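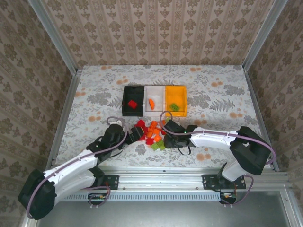
FROM THE SOFTWARE BENCH

Sorting by colour, and the argument over who goes first

I've spent most of September on a job a toddler would finish before the biscuits came out. Red blocks go in the black tray, orange ones go in the white tray, green ones go in the yellow tray. Two arms, one pile, off you go! I promised in the last newsletter that I'd write up how the new planner was getting on, so here goes, and apologies in advance to anyone who only reads this for the workshop dates (they're at the bottom, as ever).

Telling the colours apart was the easy bit. I had a working version in an afternoon, and then lost most of a week to orange. Our tablecloth has orange dots on it, and the first version of the block finder was very keen on them. It would send an arm off with great confidence to pick up a bit of printed cloth. Lowering the sensitivity made it miss real blocks in the heap, so in the end I gave up fiddling with colour and made it check height as well. If a patch of orange doesn't stand up off the table, it doesn't get on the list. The yellow tray caused a bit of the same bother under the evening lights, so I now mask out the trays before the finder even looks.

The pile itself is harder. When the blocks are heaped up you only see a corner of some of them, and the wedges are worst of all, because from the wrong side a wedge looks like a perfectly respectable brick. The old planner wanted a full list of every block before it would move. The new one (we've called it Lostberg, don't ask) only wants one block it's sure of for each arm. It picks those up, looks again, and starts afresh. It feels wasteful, all that looking, but a fresh look takes 40 milliseconds and a bad grab costs you several seconds and usually a block on the floor.

Then there's the sharing. Both arms reach into the same small patch in front of the trays, and the middle tray is anybody's. My first go at this was a simple lock – one arm claims the pile, the other waits its turn. Very safe and terribly dull to watch. Lostberg now cuts the space up into little cells and each arm books the ones it's going to pass through, a bit like booking the squash court. If the two bookings clash, the arm with the shorter trip goes first. I did try letting the left arm always win, and the right one spent so long hovering politely that I thought the program had crashed.

The cables are in the bookings now too. They loop up over the arms, and the model of the arm that the planner used to carry about in its head had no cables in it at all. I've wrapped a fat invisible sausage round each wrist to cover the loop. Crude, but the planner has stopped suggesting moves that make me wince.

As for numbers, I've run 447 picks through the new version and 12 of them needed me to step in. Most were wedges. The old planner needed me 56 times over the same number, so I'm rather pleased! A couple of the 12 were my own fault for leaving the debug viewer running, which slows everything down and makes the bookings run out early.

Next on my list is the placing. At the moment a block counts as done once it's anywhere inside the right tray, at whatever angle it fancies, and the Rarham group would like them in rows. That means knowing how the block is sitting in the jaws after the grab, and I haven't got a good answer yet. If anyone in the Lalari office still has the old grasp-angle code, please send it over, even if it doesn't compile.

The Lostberg branch is up on the shared drive with the settings file I've been using. Change the cell size before you change anything else, and do let me know what breaks.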